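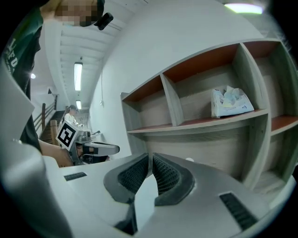
Page last changed: July, 9:40 p.m. (added the porch notes and Myroslav's comment about the dryer)

Drevden Street house, summer safety walk-through

I do this walk every summer before the upstairs rooms change hands, and every summer I swear I'm going to type it up properly. Well, I finally did! It covers the whole house from the cellar to the attic hatch, plus the porch and the garage. I mark each thing OK, WATCH or FIX, and then I ramble underneath. If you live here, read your own floor at least. If you found this page looking for a list to use on your own place, help yourself, but remember I'm a homeowner with a flashlight and no license of any kind.

What I carry: flashlight, outlet tester (the little plug-in kind with three lights), tape measure, stepladder, a marble, masking tape and a pen. The marble is for floors. Junaid laughed at the marble until it rolled all the way from his closet to his door.

CELLAR

1. Stairs and handrail: FIX
The rail wobbles at the bottom bracket. I tightened it last year and the screw holes have gone soft again, so this time I'm moving the bracket over to the stud instead of pretending. Treads are fine. The strip of grip tape on the last step is peeling at one corner and I've got a new roll from Khúc Hardware sitting on the dryer.

2. Light at top and bottom switch: OK
Both switches work. The bulb over the stairs is marked 60 watts max on the socket, so please don't put the big bright one from the garage in there. Somebody did in the winter (I have my guess) and the shade smelled like toast.

3. Water heater: OK
No drips, no rust on the floor under it, nothing stored up against it. I felt along the discharge pipe and it points down at the floor like it should. The dial is set where I left it and the tap in the kitchen doesn't scald. Grultell Heating looked at it when they did the furnace.

4. Furnace: OK, paid for
The Grultell visit came to $479, which stung, but that was for a new igniter and a cleaning together. The tag is hanging on the side with the tech's initials. I changed the filter the same afternoon. Next filter in the fall, and whoever notices it first can just do it, they're on the shelf behind the paint.

5. Electrical panel: WATCH
Door opens all the way, nothing in front of it, no warm spots on the cover, no buzzing. It's a WATCH only for the labels. Half of them are in my late uncle's handwriting and one says "radio room." We have never had a radio room. Ezekiel has offered to go breaker by breaker with me while somebody yells down the stairs, and I'm going to take him up on it.

6. Dryer vent: FIX, then OK
Pulled the dryer out, took the duct off, and got an embarrassing amount of lint out of the elbow. The flap outside was stuck half shut with it. It opens now. Clean the screen every load, please, every single one.

7. Damp: WATCH
The usual patch on the north wall after rain. I put a fresh line of masking tape along the top of it with the month on it so I can see if it climbs. It's below last year's tape, for what that's worth.

KITCHEN AND FIRST FLOOR

8. Outlets near the sink: OK
Pressed TEST, pressed RESET, then checked each one with the tester. The one by the toaster is stiff and needs a real push. If it gets any worse I'll call an electrician.

9. Stove: OK
All burners light right away. Oven door closes tight. I ran the anti-tip check too (you tug gently on the back and see whether the bracket has hold of it) and it held. If you ever slide the stove out to clean, slide it back so the foot goes under the bracket. I forgot once, and Delia was the one who caught it.

10. Extinguisher: OK
Needle in the green, pin in place, hanging by the back door where you can reach it with your back to the exit. I also turned it upside down and gave it a slow shake, which my neighbor swears by and I can't say does anything, but it's tradition now.

11. Under the sink: FIX
Drain cleaner was stored next to the bleach. No! Bleach stays here, drain cleaner goes to the cellar shelf, and if you don't know which one you're holding, put it down and come find me. Small drip at the cold shutoff as well. I snugged up the packing nut and left a saucer under it.

12. Front hall: FIX
Shoes. I nearly went down with the stepladder on my shoulder. This hall is the way out for every person upstairs and it has to be clear at night. I'm putting a rack in the corner and I'd love it if the rack got used.

13. Front door: OK
Opens from inside without a key, latch catches, chain comes off easily. I tried it with my eyes shut, feeling for the knob, and timed the trip from the top bedroom while I was at it: 40 seconds at a walk, with the shoes moved.

SECOND FLOOR

14. Smoke alarms: WATCH
Every alarm sounded when I held the button. They're all Dandel units and I wrote down the date on the back of each one. The one outside Parveen's room will hit ten years in the spring, so I'm replacing it early, along with the carbon monoxide alarm next to it so they stay on the same schedule. If yours chirps, tell me. Don't take the battery out and put it in a drawer. I found the drawer.

15. Bedroom windows: FIX
Each bedroom window needs to open fully and stay open. Junaid's sticks where it was painted, so I ran a putty knife down both sides and it goes up now with some grunting. Parveen's is lovely. The one in the back room won't hold itself up, the cord's gone, and I've ordered cord. Until that's done there's a cut piece of broom handle on the sill for it.

16. Power strips: WATCH
No strips plugged into strips this year, hooray. One strip was under a rug, and it's not under a rug anymore. Space heaters go straight into the wall, and I'll say that again in the fall when it matters.

17. Bathroom: OK
Fan pulls a square of toilet paper up to the grille and holds it there. Grab bar is solid, and I hung most of my weight on it. Tub mat was slimy underneath and got replaced. Outlet trips and resets.

18. Floors: OK
Marble results: same as ever. The house leans toward the street and has since before I was born. No soft spots, no loose boards, one nail set back down by the linen closet.

ATTIC HATCH

19. Ladder and light: WATCH
The ladder comes down 54 inches out into the hallway once it's unfolded, so shut the bathroom door first or you'll meet somebody. Springs look even on both sides. One hinge squeaks and got a drop of oil. No sign of squirrels, which I'm choosing to enjoy.

PORCH AND GARAGE

20. Porch steps: FIX
Second step has a split along the front edge. It holds me, but I poked it with a screwdriver and didn't like how far the screwdriver went. I've put tape across it and I'm replacing the board as soon as I can get a straight one. Use the side steps if you're carrying anything heavy.

21. Porch light and house number: OK
Light comes on by itself at dusk. I trimmed the lilac so the number can be read from the road – if we ever call for an ambulance I don't want them guessing.

22. Gas can and mower: OK
Can is capped and off the floor, well away from anything with a flame. Mower was cold when I put it away. Oily rags go flat on the fence to dry, never in a heap.

23. Garage door: FIX
I laid a scrap of two-by-four flat under it, and the door is supposed to touch it and go back up. It touched it and sat there thinking. I turned the down-force screw a hair and it reversed on the next try, and the try after that. I'll test again next month, and if it hesitates at all I'm calling somebody.

STILL OPEN

Cellar rail bracket. Back room window cord. Porch board. New alarms for the second floor. Panel labels. Shoe rack. Saucer under the sink, check it for water.

COMMENTS FROM THE HOUSE

Parveen Sial: Can the new alarm go a little farther from the bathroom door? The old one goes off whenever anyone takes a long shower and I've started to ignore it, and that worries me.

Good point, and yes. I'll read the placement notes in the box and we'll find a spot together before I drill.

Myroslav Stetsiuk: The dryer finishes a load much faster now. Also the duct behind it is the thin foil kind, and I'd swap it for smooth metal. I can do it if you buy the parts.

Sold! Parts are on my list for the next run to Khúc.

Delia Tapia: You skipped the railing on the back stairs.

I did. Went out and checked it after supper with the flashlight. It's solid, one splinter, sanded. Calling it item 24: OK.

Ezekiel Rosenthal: Free most evenings for the breaker thing. I vote we keep the radio room label.

Junaid Sethi: My shoes are the brown ones only. The rest are not mine.

Noted. The rack goes up either way.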